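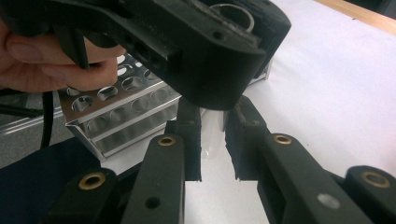 **Figure 1.** Hand-held grippers at the metal tube rack.

### 4.2 Changes to bench work

At the Rotby laboratory, moving tubes between racks used to be spread over the whole shift. Since November, six technicians have recorded the task with hand-held grippers, giving 319 usable demonstrations for the Plusuvine controller. The work is slower than by hand, and most of them asked for shorter sessions — wrist strain was the usual complaint.

Sorting skill now counts for less in the rota than knowing when to stop and correct the machine. Pay grades have not changed.

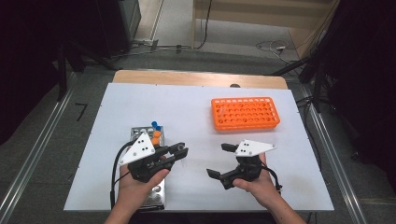
Vídalín objected in review that the technicians were teaching their own replacement and should have been told so at the start. We have added the consent wording used at the site to the appendix.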